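Becher Pundovik, weiß mit schwarzem Henkel
Artikelnummer 2672

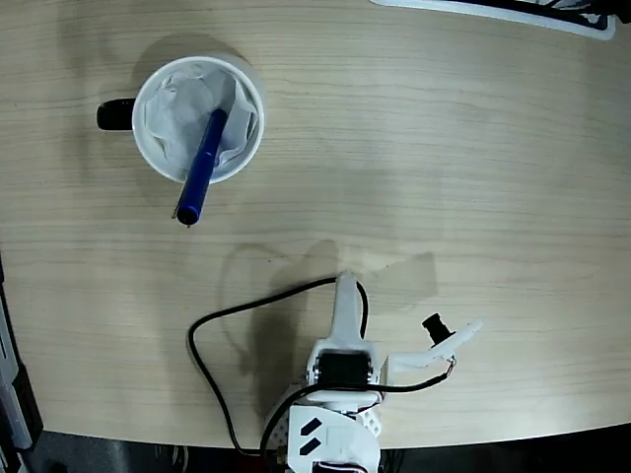 Ich trinke ja selbst den ganzen Tag Kaffee, und trotzdem landet bei mir im Laden ungefähr jeder zweite Pundovik am Ende als Stiftebecher auf dem Schreibtisch. Meiner übrigens auch! Ein Kuli rein, vorher ein Stück dünnes Papier oder Folie hineingeknüllt, dann klappert nichts und der Stift rutscht mir nicht ständig weg.

Der Becher ist rund, innen und außen weiß glasiert, und der Rand ist schön glatt. Der Henkel ist schwarz und eher kurz – wer große Hände hat, greift mit zwei Fingern hinein und gut ist. Bautista Pereyra hat die Form für uns gezeichnet, und ich finde, auf hellem Holz macht sie sich am allerbesten (ich bin da aber parteiisch, mein Tisch ist auch hell).

Höhe: 10 cm
Durchmesser: 8 cm
Spülmaschine: ja
Mikrowelle: ja

Lieferbar einzeln oder im Karton zu 2 Stück. Stift und Einlage gehören nicht dazu, danach werde ich öfter gefragt. Wer lieber einen Becher ganz ohne Henkel möchte, schaut bitte bei der Serie Ardeleanu vorbei, die kommt im Dezember wieder herein.

Bestellen könnt ihr wie immer über den Warenkorb, und bei größeren Mengen schreibt mir kurz eine Mail, dann schaue ich im Lager nach.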